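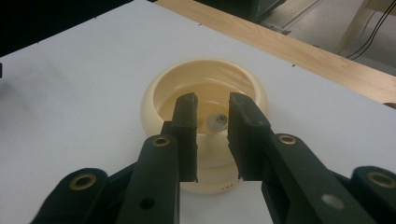

Grornemby Service Families Advice Project
Progress report to the Michailidis Fund, second reporting period
Prepared by Siiri Adomaitis, project manager

1. Scope of this report

The grant pays for casework on delayed or missed diagnosis among serving personnel and recent leavers registered with the Grornemby and Pestley medical centres, and for the legal triage that follows. This report covers casework, staffing, records access, spend against budget and the changes we are asking the Fund to approve. Outreach at Telgate is reported under section 5 as it began late in the period.

2. Casework

The project held 60 open files at the close of the period. Most were opened after a referral from a welfare officer or a unit padre, and the remainder came through the telephone line. A file is counted as open from the date the client signs the authority form, so callers who received one-off advice are left out of the figure.

The commonest matter is still a symptom recorded at a routine medical and not followed up before posting. In these files the client usually holds part of the record and the receiving medical centre holds the rest. Reconstructing the sequence takes longer than any other step. Dalia Bouazza has drawn up a standard chronology sheet, with separate columns for the date of the consultation, the date of the entry and the date the entry was seen by the next clinician. It has been in use since August and all caseworkers now complete it before a file goes to triage.

Nine files were passed to the panel solicitor during the period. Three of these have been accepted for a formal claim under the compensation procedure. The others are waiting for an independent clinical opinion. No file has yet reached a decision, and we do not expect one before the next report.

3. Records access

Delay in obtaining service medical records remains the main constraint on the project. Requests sent by post were being returned where the service number was missing or the consent form was an older version. Issa Salameh rewrote the request pack so that the current form, proof of identity and service details are checked at the first appointment. Returned requests have fallen. Overall waiting time has not, and we have no means of shortening it from our side.

Imaging is a separate difficulty. Scans taken at a civilian hospital under contract are not held with the service record and must be requested from the hospital concerned. Two caseworkers had assumed otherwise, and the affected requests were reissued. The guidance note has been corrected.

4. Staffing and training

Themis Dimitriou joined as caseworker and carries a full list. The part-time administrative post was vacant for part of the period and is now filled. Caseworkers attended a training day on limitation dates and on the difference between a compensation scheme application and a negligence claim. The second subject caused the most questions and will be repeated for new starters.

Clinical supervision is provided by Loukia Sarantis, who reviews any file in which the client is receiving cancer treatment or has been given a terminal prognosis. These files are given priority at triage. The supervision session has moved to Wednesday afternoon so that the panel solicitor can join by telephone.

5. Telgate outreach

The drop-in at Telgate opened later than planned owing to the time needed to agree access for civilian staff. Attendance at the first sessions was low. The room is shared and does not allow a private conversation when the adjoining office is in use, so sensitive appointments are being booked at Grornemby instead. We have asked the station for another room and await a reply.

6. Expenditure

Spend is below profile on salaries, owing to the vacancy, and above profile on clinical opinions. Travel is in line with the budget. The printing line is underspent by £760. We ask the Fund to agree that this sum be moved to the clinical opinions line. No increase in the total grant is sought.

7. Next period

Work planned:
Complete chronology sheets for all files opened before the sheet was introduced.
Obtain the outstanding clinical opinions.
Review the Telgate drop-in and report on whether it should continue in its present form.
Agree a closing procedure for files where the client has been posted overseas.

The budget statement and the anonymised case list are sent separately. Queries on the case list should go to Dalia Bouazza, and all others to me.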